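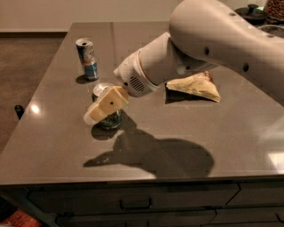 Does the Promar safety kit cover what a shared workspace needs before an arm runs near people?

Most of it. The kit handles speed limits, stop circuits and sign-off sheets well, and leaves grip force to the user.

Promar Work Cell Rules Kit, reviewed June 3, 2023

The kit is a 126-page binder, 7 checklists and a force gauge. We have used it since January on two arms. The checklists are the best part. Each item names a test, a limit and a place to initial, and the stop test calls for 4 repeats from different arm positions.

Glassware gets one paragraph. It says to use "suitable force" and gives no number. The Tsakiris binder has a full table for fragile items and is the better choice if you handle jars.

The gauge reads to 200 newtons. Ours drifted slightly at the low end and needed a new zero before each session. The binder rings are weak.

Recommended for sites writing their first rules. Sites that already use the Tsakiris set can buy the checklists separately.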